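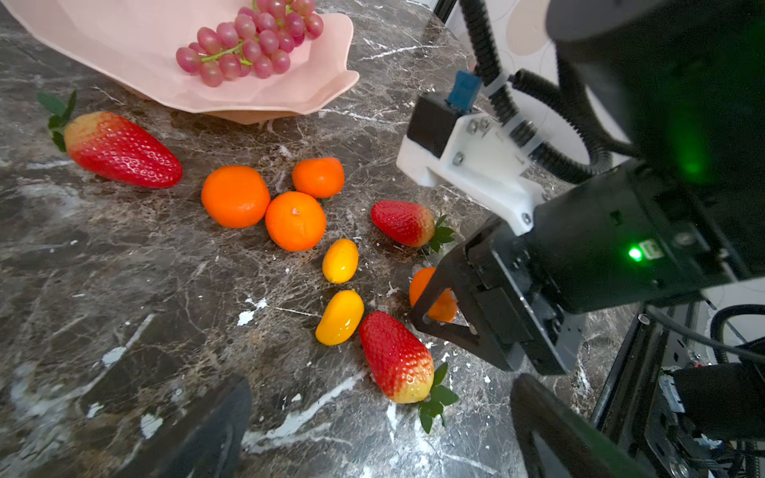 Flultton, November 2023

Kitchen and breakfast group, notes of meeting

Present: Nanami Ishida (chair), four others. Apologies from the Tamura side, stuck at the Kestent site.

1. Last notes. Agreed, one spelling fixed.

2. Fruit. Long item. Grapes in the pink scalloped bowl, fine, keep. Strawberries and oranges out on the marble next to it, plus the little yellow ones (kumquats? NI to check with supplier). Feeling was they should be in something. Second bowl wanted, wider, doesnt need to match. Budget 60 pounds for bowls, not to be spent all on one.
Strawberries in November, is it worth it. Split view. Keep till the end of the month then look again. Grapes to be cut into small bunches before they go out.

3. Worktop. Dark stone shows every smear. Wipe down after fruit, damp cloth, no lemon cleaner. Boards to be used for cutting, ALWAYS. Sign to go up by the sink.

4. Order. Floltum bill was 57 pounds last time, up on June. Ask for loose oranges instead of nets. Delivery moved to before 3 if they can do it.

5. AOB. Fridge shelf still cracked. Teaspoons going missing agian. Compost bin to be emptied daily, rota on the door.

Actions: NI bowls and supplier. Sign, whoever gets to the printer first. Next meeting same room, 5 pm.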